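The Night Bus to Kurnovness

So I missed the 29 and had to take the 30, the one that goes the long way through Ovanstead and stops at every single mailbox. I had my aunt's key in my shoe (long story) and a cake on my lap, and the driver kept singing!

My aunt never locked anything before October. Then she won 1,120 dollars at bingo and bought a lock. 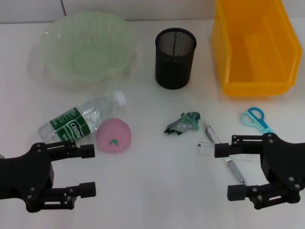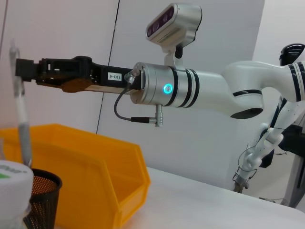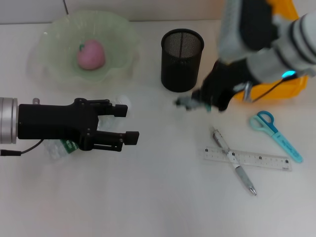 Anyway, I got off at the wrong stop and walked the rest, cake and all. Her porch light was on. She opened the door before I could get my shoe off, looked at the box and said, "You're late, is that lemon?"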